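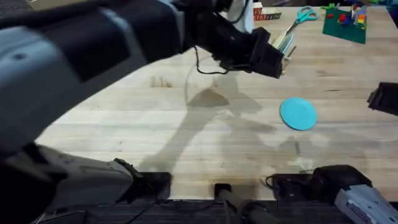 How I Got Through the First Year With Panic Attacks: Linnea Hedlund

Posted on November 25, 2021 Categories Interviews, Anxiety Tags panic attacks, am i having a panic attack, panic attacks at night, talking to your boss about anxiety

Quick one this week, typed up between school runs. I talked to Linnea Hedlund over the phone, she was in her car outside the Wellik library. Her idea, good signal there.

First attack was in a checkout line. Milk, bread, dog food. "My hands went numb and I thought, okay, heart attack, I'm 38, this is it," she said. "I left the cart. I sat on the curb and called my sister and couldn't get the words out."

ER that night. Everything came back fine. The bill was $2791 and the discharge sheet had one line on it about stress. She kept the sheet on the fridge for months. Angry at it, mostly.

I asked what she did next. Nothing, for a while. Stopped driving on the highway. Stopped going to choir. "I'd say I had a cold. I had a lot of colds that year."

What changed was sleep, or not having any. She was waking up at 2 every morning with her heart going. Her doctor in Fovside put her on a waiting list and she waited 13 weeks for a therapist. Thirteen! I asked if she thought about giving up her spot. "Twice. My sister wouldn't let me."

The therapist was Kacper Kaczorowski. She liked him right away, which suprised her. "He didn't tell me to breathe. Everyone else told me to breathe." He had her write down each attack, how long, what she was scared would happen. Then they went looking for the feelings on purpose. Running up stairs. Spinning in a desk chair. She hated the chair.

Medication? Yes, a low dose, still on it. She doesn't want to name it, people write to her and ask for it by name and she's not a doctor. Fair enough.

Work was harder. She does scheduling for a moving company and told her manager in September, in the parking lot, fast. "He said his wife gets them. That was the whole talk." She gets to step out now without asking.

Does she still have attacks? Sometimes. The last one was at her nephew's recital and she stayed in her seat. "I was sweating through my good shirt. But I heard him play."

I wanted to ask about about the highway too but her parking was up. She said she's done two exits so far, with the radio on loud.

Comments are open, be kind please.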